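The Last Three
a short story

Episode 3098 of whatever they were paying for. Ivars Strazds had stopped reading the numbers.
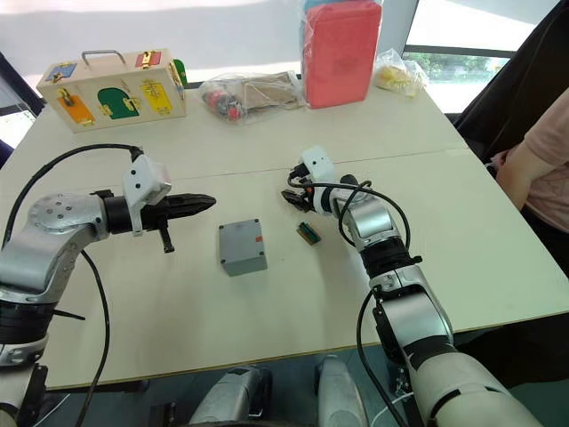
Thursday, November 6, 2025

Gray box in the middle. Green-topped part to the right of it, a little crooked. Left gripper, right gripper. Go.

"Crooked how much?" Ivars asked.

"Different from last time," said the woman from Kneath. She had the clipboard. She always had the clipboard.

Sotemen wanted 500 good ones by tonight. Good meaning the left hand steadies, the right hand picks, no fumbling. Well -- some fumbling. The model had to learn that too, they said. Then they threw out every run where he fumbled.

He closed the right fingers. Missed. Opened, came back lower. Got it.

"Was that a keep?"

"You paused."

"I was thinking."

"It can't see you thinking. It just sees an arm that stopped."

He didnt answer. Reset. Again. The busy box sat at the back with all its little latches, and he wished they were doing that one instead. Tomorrow, maybe. Doors and locks. His daughter would of finished it in an hour.

Again. Keep. Again -- keep. His shoulders hurt. Somewhere in June he had started reaching for his coffee like this, slow, straight in from the side, a stop before the squeeze. His wife did it back at him over dinner. Two forks, very serious.

"Three more," the woman said.

First one, clean. Second one, clean.

On the last he let the arm hang there over the table. Counted to five. Then he brought it in the long way, a big lazy curve, and picked up the part like it was somebody's ring.

She looked at the screen. Pen up.

"That's not in the protocol."

"No."

She wrote something down. "Keep," she said, and went to find her coat.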